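工单：腕部相机流与关节流错位，导出后校验不通过
产品：Ellcombe 采集端，导出工具
站点：Esham
关联项目：Parnorska（柜体开合与取物示教数据）
提交人：Heather Rankin
处理人：Từ
提交日期：12月19日
优先级：高
状态：已解决，待正式版本发布

问题描述

Esham 站点本批示教数据共 207 条，导出后有 17 条在校验阶段被拒，报错全部为 wrist_stream_misaligned。其余条目通过校验，可以正常入库。被拒的条目在采集端回放时看不出异常，头部相机、腕部相机和关节曲线都能走完，文件大小也在正常范围内，没有截断。

校验规则为我方自写，做法是取腕部画面的光流幅值与腕部关节速度做互相关，峰值不在零延迟处即判为错位。规则上线后用旧批次跑过一遍，没有误报。阈值近期没有改动，校验脚本的提交记录可以提供。

被拒条目的共同点暂时只看到一个：时长偏长。都是完整的柜内取物流程，包括开柜门、伸入、抓取、移出、放置。短流程（只开关柜门）没有一条被拒。但也有几条完整流程通过了校验，所以时长不能单独解释。

影响：Parnorska 的下一轮训练等这批数据。错位的条目如果混进去，策略会学到动作比画面提前或者滞后，在抓取闭合这一步影响最大。目前的处理是整条剔除，但剔除的恰好是长流程，会让训练集偏向短流程，所以不希望长期这样做。

复现步骤

一、启动采集端，三路流全部勾选：头部相机、腕部相机、关节状态。
二、录制完整取物流程，中途不暂停。
三、结束录制，填写任务标签，保存。
四、用导出工具按默认参数导出。
五、运行校验脚本，查看 wrist_stream_misaligned 一项。

复现不稳定。同一操作员、同一流程连续录制，有的条目报错，有的不报。
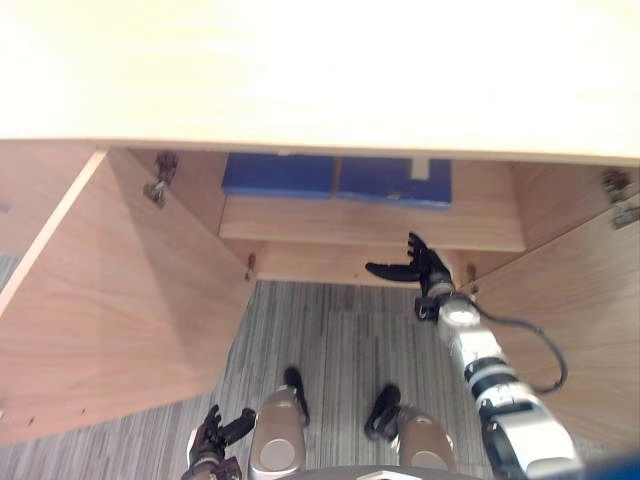 附图一：头部相机视角。柜门两侧打开，蓝色盒子位于隔板上，右臂末端伸入柜体开口。

环境信息

操作系统为站点统一镜像，采集主机与导出主机分开。时钟同步服务在两台主机上都开启，日志中没有跳变记录。相机固件由 Ellcombe 随采集端下发，站点没有自行升级。存储为本地盘，导出时通过内网拷贝到导出主机。

采集端配置基本为默认值，改过的项如下：
头部相机自动曝光：关闭
腕部相机自动曝光：开启
腕部流写盘方式：缓冲写入
任务标签：必填
录制结束后自动回零：关闭

腕部相机自动曝光保持开启，因为柜内和柜外亮度差别大，固定曝光时柜内画面过暗，标注人员看不清抓取位置。头部相机没有这个问题，台面会偏亮，但柜内区域可用。

已尝试的处理

重启采集端：无变化。
重启采集主机：无变化。
更换腕部相机线缆：无变化，更换后新录的条目仍有报错。
重新导出被拒条目：报错不变，互相关峰值位置与第一次导出一致。
关闭头部相机，仅录腕部与关节：仍能复现。
在导出主机以外的机器上运行导出工具：结果一致。

由此倾向于认为错位在录制时已经写进原始文件，导出只是如实转换。

Từ 回复

已收到。请补充以下材料：
被拒条目中任选一条的原始录制目录，完整打包，不要重新导出。
同一时段通过校验的长流程一条，同样打包。
采集端运行日志，从进程启动到录制结束，不要截取。
互相关曲线，最好是分段计算的，整条算一个峰值看不出错位从哪里开始。

另外请确认两件事。第一，错位量在整条录制里是否恒定。第二，错位是腕部画面相对关节滞后，还是关节相对画面滞后。校验脚本只报了不在零延迟处，没有给符号。

内部没有检索到相同报错的工单。有一个旧工单现象接近，原因是线缆接触不良引起的丢帧，但那种情况帧序号会断，采集端日志里有告警。你们换过线缆，日志摘要里也没有丢帧告警，暂不按那个方向查。

Heather Rankin 回复

材料已上传到工单附件区，原始目录按要求打包，没有动过。

分段互相关已补做，窗口按固定长度滑动。结论如下：

错位量不恒定。前段为零，到某一点之后变为 2 帧，此后一直保持到结束，没有继续增大。
方向是腕部画面滞后于关节状态。
头部相机与关节状态之间全程为零延迟，没有错位。
通过校验的长流程里，分段结果全程为零。

错位出现的位置在各条里不一样，有的在伸入柜体之前，有的在抓取之后。按时间对齐看没有规律，按动作阶段看也没有规律。校验脚本原先整条只算一个峰值，错位段占比小的时候峰值仍然落在零延迟处，也就是说可能存在漏报。已把脚本改为分段计算，正在对通过校验的条目重跑。

关于符号问题，脚本输出里已加上正负号，约定为正值表示画面滞后。后续沟通按此约定。

Từ 回复

附件已下载，可以打开。

先看了帧序号。两条录制的腕部流帧序号都连续，没有缺口，也没有重复。再看时间戳，报错那条在错位点处有一个很小的台阶：台阶前后帧间隔正常，唯独那一处间隔偏大，随后恢复正常。采集端没有把它记为丢帧，因为序号是连续的。

序号连续、时间戳有台阶，说明帧都在，但从某一帧起时间戳被整体往后推了。可能的位置有三个：相机驱动打时间戳时、采集端收帧时、缓冲写盘时。驱动打的是硬件时间，原始目录里单独存了一份，请先不要删除 raw_clock 文件，下一步要用它和采集端时间戳做差。

在等结果期间，请在站点做一次对照录制：腕部流写盘方式由缓冲写入改为直接写入，其余配置不动，流程仍用完整取物。直接写入会占用较多磁盘带宽，如果主机上同时跑着别的任务，请先停掉。

Heather Rankin 回复

对照录制已完成。直接写入下没有复现，分段互相关全程为零。改回缓冲写入，录到后面又出现报错。来回切换过两轮，现象一致。

直接写入时采集端界面有卡顿，预览画面不连贯，操作员反映影响示教，尤其是末端靠近物体时。录下来的数据没有问题，但动作会变得犹豫，停顿增多，不适合作为长期方案。

为了排除光流本身算错，另外用人工方式核对了错位点附近的画面，做法见下。 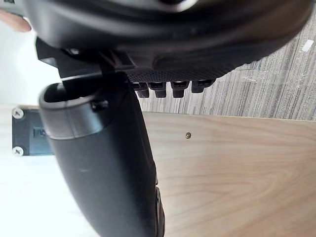

人工核对的方法是在腕部画面里选静止参照物，逐帧量它在画面中的位移，再与按关节角正解算出的位移对比。参照物要满足两个条件：本身不动，边缘在位移方向上有足够对比。末端和支架随相机一起动，在画面里位置固定，不能用，光流计算里也已经用掩膜遮掉。木面的上沿是一条略微倾斜的直线，后面接灰色条纹地毯，明暗分界清楚，适合量垂直于边沿方向的位移。地毯条纹本身不用，条纹细密且周期重复，位移超过一个周期就会匹配到相邻条纹上，光流在这类区域也容易出错。木面左侧偏中的黄铜色螺钉头是孤立的点，可以补上沿边方向的位移。两个方向合起来与正解结果比较，错位点之前吻合，错位点之后画面晚 2 帧，与互相关的结论相同。

因此可以排除两种可能：光流在条纹区域误匹配造成的假错位，以及掩膜没有盖全、把随动部件算进光流造成的偏差。掩膜文件也一并附上，供参考。

分段脚本对其余条目的重跑已完成，没有新增报错。原先担心的漏报在这一批里不存在，17 条就是全部。

Từ 回复

对照结果与 raw_clock 的分析能对上。

raw_clock 与采集端时间戳做差，报错条目在错位点之前差值稳定，错位点之后差值整体抬高，抬高量对应 2 帧。硬件时间本身是平滑的，没有台阶。所以驱动没有问题，相机没有问题，线缆也没有问题，台阶是采集端自己加进去的。

进一步看错位点的帧位置。按腕部流缓冲区的内部计数，错位点都落在缓冲写满的那一帧。缓冲上限为 4000 帧，写满时采集端会切换到备用缓冲区，同时由后台线程把旧缓冲区写到盘上。切换那一刻如果后台线程还持有锁，收帧线程要等待，等待期间到达的帧排在队列里，等锁释放后再依次取出。

问题在于时间戳的来源。默认情况下，采集端取帧到达时间。切换缓冲区之后，新缓冲区会重新计算一次时间基准，基准取的是第一帧被取出队列的时刻，没有取它到达的时刻。排队的时间就这样被算进了基准，之后所有帧都带着同样的偏移。偏移不再增大，因为基准在同一个缓冲区里只算一次。

有几处现象由此得到解释：

短流程不报错：缓冲区没有写满，不发生切换。
有的长流程不报错：切换时锁空闲，没有等待，基准没有偏。
错位点在动作阶段上没有规律：缓冲区计数在采集端启动时清零，录制开始时不清零。预览时收到的帧也计入缓冲区，所以写满的位置取决于操作员开始录制之前预览了多久。
直接写入不复现：不经过缓冲区切换。
头部相机不受影响：头部流默认走另一条写盘路径，时间戳取硬件时间。

最后一项顺带说明了为什么关掉头部相机仍能复现，两路流之间没有依赖。

Heather Rankin 回复

关于计数不清零这一点，站点可以确认。操作员习惯在预览状态下摆放物品、检查柜门铰链是否松动，时长差别很大，有时预览比录制本身还长。

按此推断做了一次验证：启动采集端后立即录制，不预览；以及启动后长时间预览再录制。两种情况下错位点的位置与按帧数推算的一致，推算不错位的条目也确实没有错位，锁竞争导致的随机性除外。

有两个问题。

一是已录数据能否修复。raw_clock 都还在，没有清理过。如果可以用硬件时间重建腕部流时间戳，这批条目就不需要剔除，也不需要重录。重录成本不低，柜体和物品要按原始布置恢复，操作员也要重新排班。

二是修复之前的临时配置。直接写入影响操作，希望有其他办法。

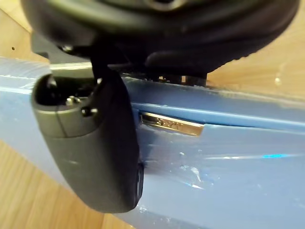 附图三：腕部相机视角。画面左半为末端下方的黑色手持小物件，后方为浅蓝色塑料表面。

补充一条与本问题相关的需求。抓取闭合前后对时间对齐最敏感，标注人员在这一段要逐帧标接触与非接触。黑色物体靠在黑色末端下面，两者交界处对比低，仅凭画面判断接触时刻本来就有误差，标注规范里要求同时参考夹持电流曲线。如果曲线与画面再错开，标注结果就不可用。已经标过的条目需要知道哪些受影响，所以重建时间戳时请保留原时间戳，不要覆盖，我方需要用新旧差值去修正标注。

蓝色塑料表面有大片浅色反光，光流在那里不稳定，分段互相关的峰值会变宽。校验脚本对峰值宽度没有限制，只看位置，目前没有造成误判。如果 Ellcombe 后续在采集端内置对齐检查，建议把高光区域排除在外。

Từ 回复

分别答复。

已录数据可以修复。附件中的 rebuild_wrist_clock 脚本读取 raw_clock，按硬件时间重新生成腕部流时间戳，写入新字段，原字段保留。脚本对没有发生切换或切换时没有等待的条目同样可以运行，结果与原时间戳相差一个常数，即正常的传输延迟，脚本会自动扣除。建议对整批都跑一遍，不要只跑报错的，这样同一批数据的时间戳来源一致，后面查问题时少一个变量。

运行时的注意事项：
先备份原始目录。脚本不改动图像文件，但会写元数据。
需要导出工具停止运行，否则元数据文件可能被占用，脚本会直接退出，不做重试。
传输延迟由录制的前段估计。如果切换恰好发生在很靠前的位置，估计窗口会跨过台阶，脚本会给出 short_prefix 告警并跳过该条。遇到这种情况，用参数指定窗口在台阶之前或改用同日其他条目的延迟值。
输出的差值文件与原帧序号一一对应，可直接用于标注修正。

临时配置方面，不必改为直接写入。在采集端配置中把腕部流时间戳来源改为硬件时间，缓冲写入保持不变。该选项在界面上没有，需要改配置文件，键名为 wrist.ts_source，值为 device。改后重启采集端生效。这样即使缓冲区切换时发生等待，也不会影响时间戳，预览也不会卡。

副作用：使用硬件时间后，采集端界面上腕部预览的延迟读数会显示为零，这是显示问题，不影响数据。

反光区域的建议已转给负责校验模块的同事，单独建单，不在本工单内跟踪。

Heather Rankin 回复

修复脚本已在导出主机上运行，对整批执行。

结果：
原报错的 17 条，分段互相关全部归零，校验通过。
其余条目校验结果不变，仍通过。
出现 short_prefix 告警的有一条，按说明手动指定窗口后正常。该条的操作记录显示录制前预览时间很长，与推断相符。
原时间戳字段完好，差值文件已交给标注组。

临时配置已在站点采集主机上生效。改后连续录制完整流程，未再出现台阶。预览流畅，操作员没有反映异常。延迟读数显示为零，已在站点操作说明里注明，免得换班时当作故障上报。

标注组反馈，受影响条目里抓取闭合的接触标签需要整体平移，放置阶段的标签同样处理。标签落在台阶之前的不动。平移由脚本完成，人工抽查了边界附近的帧，未见问题。

遗留一个小问题：配置文件在采集端升级时是否会被覆盖。以往升级后腕部自动曝光的设置丢过一次，后来是手动恢复的。

Từ 回复

会被覆盖。当前升级程序只保留界面上可见的选项，手改的键不保留。正式版本发布之前如有升级，升级后请检查 wrist.ts_source 是否还在。也可以在录制前加一步自检，读取配置，值不对就不允许开始录制，示例已附。

正式修复计划随一月的版本发布，内容为：
腕部流时间戳默认取硬件时间，与头部流一致。
缓冲区切换时不再重新计算时间基准。
缓冲区计数在录制开始时清零，预览帧不计入。
时间戳台阶超过一帧间隔时写告警日志，即使帧序号连续。
升级程序保留未知键。

最后一项还在评审，如果赶不上会顺延，其余各项已合入。

处理结论

原因：采集端腕部流缓冲区写满切换时，时间基准取自出队时刻，锁等待被计入时间戳，造成此后画面滞后。
影响范围：使用缓冲写入且时间戳来源为默认值的腕部流，缓冲区至少写满过一次的录制。
临时处理：wrist.ts_source 设为 device，重启采集端。
数据修复：rebuild_wrist_clock，依赖 raw_clock，清理过 raw_clock 的录制无法用此方法修复。
永久修复：随下一正式版本。

Heather Rankin 追加

Parnorska 已用修复后的数据完成入库。更早的批次也是缓冲写入录的，raw_clock 有一部分在归档时清理掉了，能修的已排队处理，不能修的先用分段互相关筛一遍，没有台阶的保留，有台阶的只截取台阶之前的部分，动作不完整的整条剔除。归档脚本已改，raw_clock 不再清理。

自检脚本在 Esham 部署时报过一次权限错误，原因是采集账号对配置目录只有写权限没有读权限，调整后正常。

工单可以保持打开，等正式版本装上并跑完一批再关闭。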